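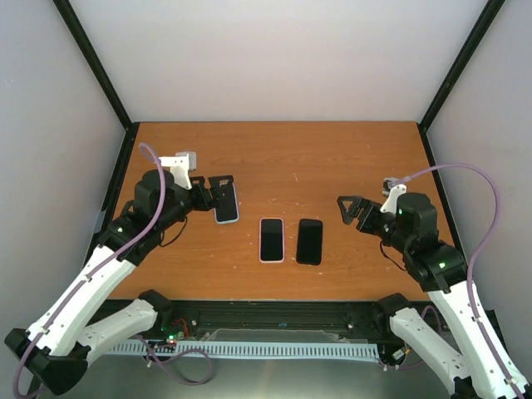 Three old phones, one table, no plan

26 June 2020, by Normunds Grigaitė
3 min read

normunds_g
I have reached the age where I own more dead-looking phones than live ones. They've been living in a drawer with the takeout menus, and now they're out on the table face up, judging me. I'd like them gone before we move to Ivdale. Options so far are selling them, trading them in at Blomqvist, or putting them back in the drawer and calling it an heirloom collection.

Blomqvist's website offered me $80 for the pale one, "subject to inspection." I've been subject to inspection before and it never raised my price.

drawerful
Sell them yourself. Trade-in counters exist to find scratches. Post a close shot of the pale one and we can be rude about it for free.

normunds_g
Be gentle.

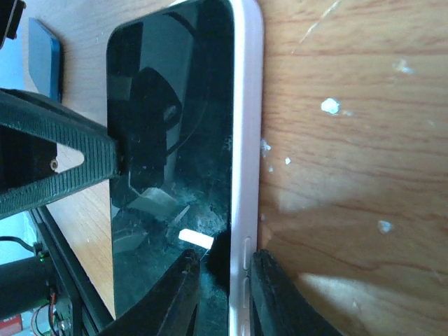

The pale-edged one. Fine scratches, smudges, dust.

drawerful
I've seen worse on phones people call "mint." Wipe it and ask $100. Someone will offer you half plus a bicycle.

TessaOnTwo
Don't ask $100 with that haze on the lower half of the glass. If it wipes off, great. If it's wear, the buyer will see it the second they tilt the phone under a lamp, and then you're standing in a parking lot having a feelings conversation. I'd take the $80.

drawerful
You'd take the $80 for a car.

TessaOnTwo
I took less for a car. It was a bad car.

marlpit
Before anyone cleans anything: microfiber cloth, a little water, phone off, case off. No kitchen spray. I once used something lemon scented on a Nurnier tablet and it smelled like furniture until the day it died. Go lightly near the side buttons too. A dry soft toothbrush gets the lint out of the edges.

normunds_g
What about toothpaste for the scratches? My brother-in-law swears by it.

marlpit
Your brother-in-law has minty scratches. Leave the toothpaste where it is.

TessaOnTwo
What's the purple one? That looks like the keeper.

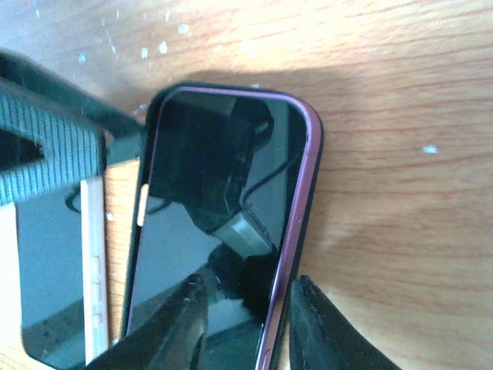 Purplish rim, screen off.

normunds_g
It was my wife's until March. She says it was "slow," and she also says that about me. I can't find a charger that fits, so it's been waiting its turn. There are 447 photos on it that she wants, mostly of the dog asleep.

gisia_refugee
Get the photos off first, before you do anything else. I let Gisia do a "data transfer" for me at the counter and came home with my contacts and no pictures. They were very sorry. They gave me a pen.

drawerful
Plug it into a computer and copy the folder. It takes one evening, and you'll need a cable, which you have, in the other drawer.

gisia_refugee
And make 2 copies. I'm not joking about the pen.

TessaOnTwo
I disagree about selling that one at all. Keep it as a spare. The first time somebody drops their real phone in a lake you'll be a hero for a whole afternoon.

marlpit
Spares are how the drawer got full. A battery left flat for years doesn't come back cheerful, either. Charge it to the middle every few months or let it go.

normunds_g
My wife votes spare, so I guess I vote spare. Pale one goes to Blomqvist, and I'll report back after the inspection. If they give me a pen I'm walking out.

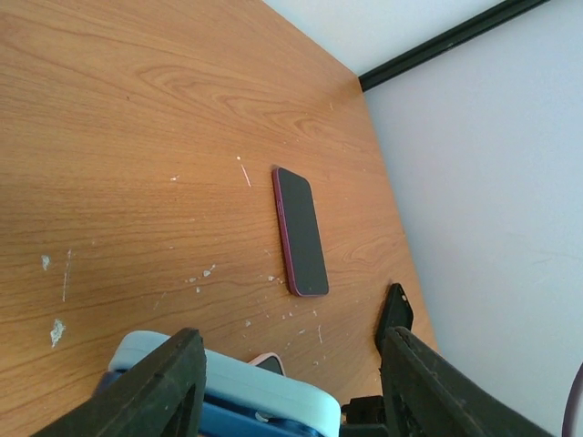

OldMapleKey
Do I need to sign out of my account before I reset a phone to sell it?

marlpit
Sign out first, then do the factory reset. If you skip the first part, the next owner may be asked for your password when they set it up, and they'll want their money back.

OldMapleKey
Thanks. Going to go apologize to a man about a phone.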